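Oval dish on a wire stand keeps creeping forward, any tricks?

Posted in Home & Table, 3/7/21

Hi everyone! I finally bought myself one of those oval dishes I've been eyeing forever. It's a dark gray-green, shallow, with a raised rim, and I love it to bits. I want it standing up on a pine table where I can see it from the kitchen, so I got a black wire stand, the kind that's just thin bent metal with two feet in front and a cradle for the dish.

It looks wonderful for a day or so and then the dish has slid a little. Nothing has fallen yet, but I walk past it holding my breath. The table doesn't wobble (I checked with a level). Is oval just a bad shape for these stands? Should I stand it on the long side or the short side? And is there anything I can put on the wire that won't show? I'd rather not buy another stand, but I will if I have to.

Kalow_kitchen

Oh, I love this question, I have a whole shelf of these! Oval is fine, you just want it on its long side. Standing it up tall looks dramatic but puts the weight high, and a heavy door closing is enough to start it walking.
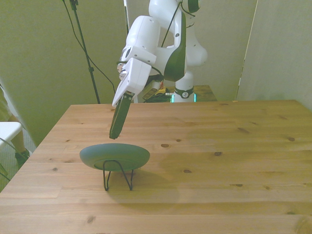

The cradle is the part to fuss over. On most of the bent wire ones you can open or close it a little by hand, and you want the lower rim to sit down in it with the back of the dish resting against the wire. Go slowly! Hold the stand in a dish towel and squeeze both sides evenly, try the dish, squeeze again. If one side ends up tighter, the dish will turn by itself over a few days and you'll think you're losing your mind.

Then put something grippy where the dish touches. I use the clear soft dots sold for cabinet doors. I bought a sheet of 88 years ago and still have most of them. Cut each one in half, press them onto the wire while it's clean and dry, and leave them overnight before you put any weight on. You won't see them from the front at all.

Also look at the feet. Thin wire on a smooth wood top slides really easily, and on pine it can leave little dents too, which is a shame on such a soft, pretty wood. A sliver of felt protects the wood but slides even more, so I'd go with the same soft dots under there.

HurkgateHal

museum putty. done. I've had 14 plates up with it and never lost one. warm it in your fingers first

Praronen Porch

Agreeing with nearly everything in the long answer, and I'm so glad somebody mentioned pine! One thing I'd add is to weigh the dish. My stand came with a little card giving a limit, and I'd never read it. My serving dish was 417 grams over. No wonder the wire was slowly spreading! I moved that one to a wooden stand with a deep groove and it hasn't budged since last August.

I'm less keen on the putty, at least for something you plan to eat from. It leaves a greasy spot on matte glazes, and I had to scrub one of mine for ages. For a glossy dish that only ever gets looked at, sure.

If you do end up shopping, measure the depth of the rim first. Mine needed the 8 inch stand even though the dish is a lot longer than that, because the bigger size held it too far back.

Yan_at_home

Thank you all so much!! Turned it on its long side, squeezed the cradle in a tiny bit, and the dots are on the wire now, waiting overnight. I'll weigh the dish tomorrow when I get my scale back from my sister.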